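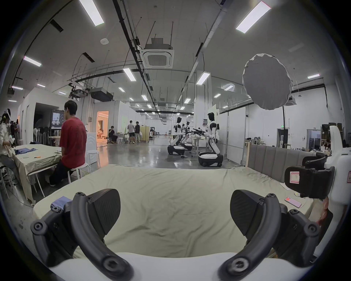 Can I use the star ratings in this data set to train a model that predicts what a reader will think of a film?
Only with care. The stars were given by the reviewers and they do not always agree with the text. Please read the part on ratings before you start.

Clallow Film Reviews, data card

What it contains
3,405 short reviews of feature films, all in English, written for the Clallow review pages. Each line of the main file is one review. There are 522 different films, so many of them are reviewed more than once. Plays, television series and short films were left out.

Fields
review_id: a number, never used twice
film_id: points to films.csv
text: the full review, without the headline
stars: from 1 to 5, half stars allowed
spoiler: yes, no or empty
genre: one main genre only

Ratings
3,304 reviews have a star rating. The others were written for a column which did not use stars, and the field is empty there. Do not read an empty field as zero — we made this mistake in the first version and the average for horror films went down very much.

Some reviewers are strict and some are kind. One of them has never given five stars. We did not correct for this. If you need to compare reviewers, the column reviewer_code lets you group them, but it does not show who they are.

Text cleaning
Cinema times and ticket links were removed with Vundex, our small cleaning script. Spelling mistakes were kept. Film titles inside the text were also kept, so a model can learn the title instead of the opinion. For this reason the split files put all reviews of one film on the same side.

Known problems
The genre "drama" is too wide. Remakes with the same title were sometimes mixed; Serra and its remake are now separated, but Prokero still has both versions under one film_id. The spoiler field was filled by hand and is missing in the oldest part.

Size limit
No review is longer than 4,000 characters. Longer ones were cut at the end of a sentence.

Changes
The October version repairs broken quotation marks and adds reviewer_code. The split files are the same as before.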